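Cleansing a new crystal, quick version. For tumbled stones and points, not the soft stuff (selenite, malachite, keep those away from water).

Rinse under the cold tap. Pat dry with a soft cloth, no kitchen roll, it leaves bits.
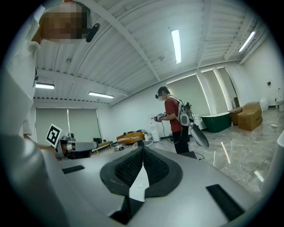

Then a bowl of dry rice overnight. Bin the rice after, dont cook it. Windowsill works too, but amethyst fades so not in full sun.

Next, set your intention. Hold it in your left hand, 7 slow breaths, say it out loud if you can. Keep it short.
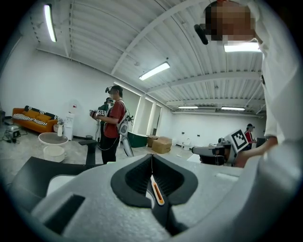
**Brellthorpe Crystal Club**

Wire-wrapped pieces: skip the water completly, copper goes green. Smoke or a singing bowl instead, a minute or two each side.

Redo it every full moon, or whenever the stone feels flat. Questions to Seema Solanki, next swap night's in October.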